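Pantelis Politis
@ppolitis_water
Oct 27, 2024

Thread on scale, hardness numbers, and why the figure on your water report and the figure on your test strip don't agree. Mostly for people in Ploreldale, who keep sending me the same question.

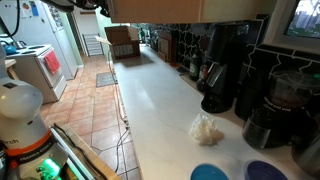

2/ Hardness is dissolved calcium and magnesium. Labs report it as milligrams per liter "as calcium carbonate." None of it has to be calcium carbonate. It is a bookkeeping unit, so magnesium and calcium can be added together on one line.

3/ Test strips sold in the US often read in grains per gallon. One grain per gallon is 17.1 mg/L. If your strip says 9 and the report says 154, those are the same water. Most of the messages I get end at this post.

4/ The rest are about real differences. Ploreldale blends two sources: the Pirgate wells and the Planidano reservoir. The wells are hard, the reservoir is soft. The ratio moves with demand and with the level in the reservoir.

5/ The annual report prints one average for the whole system. If you live on the east side you are close to the well main and will sit above the average most of the year. West of the rail line you will sit below it. Neither number is wrong.

6/ My own tap, east side, lowest reading since I started logging: 111 mg/L, in March, when the wells were down for pump work. I have not seen it that low again.

7/ Two kinds of hardness, and the split matters more than the total. Carbonate hardness (old name: temporary) drops out when you heat the water. Noncarbonate hardness (permanent) stays dissolved through boiling. Kettle scale comes from the first kind.

8/ A rough way to get the split at home: look up alkalinity, also reported as calcium carbonate. If alkalinity is lower than total hardness, carbonate hardness equals alkalinity and the remainder is noncarbonate. If alkalinity is equal or higher, all of it is carbonate.

9/ Removing scale. Citric acid, one to two tablespoons per quart of warm water, 20 minutes, rinse twice. Vinegar works but is slower and you will smell it for days. Do not boil a strong citric solution in a heavily scaled kettle. Calcium citrate gets less soluble as it warms and you can end up with a second deposit that is harder to shift than the first.

10/ Check the manual before putting acid through anything with aluminum parts. Some makers allow it, some don't.

11/ Softeners. Ion exchange swaps calcium and magnesium for sodium. TDS does not go down. If you put a TDS pen in softened water and saw no change, the softener is fine and the pen is the wrong tool. Use a hardness titration kit, the drop-count kind.

12/ On that subject, the Triantafyllou report from 2000 that keeps getting reposted in the neighborhood group: the 609 in the table is conductivity in microsiemens per centimeter. It is not hardness. The column headings were lost when somebody retyped it.

13/ For comparison, no well in that report goes over 320 mg/L hardness. Hard, yes. Ordinary for wells in limestone.

14/ Strips: keep the cap on, read at the time printed on the bottle, throw them out when they expire. A strip left out in a humid room will read whatever it likes.

15/ Take the sample from the cold tap after two minutes of running. Not from the fridge dispenser, not from the hot side. If there is a softener, find out whether the kitchen cold line bypasses it. In a lot of houses here it does.

16/ If you send me readings, include the unit, which side of the rail line, and whether you have a softener. I can't do anything with "it says 12."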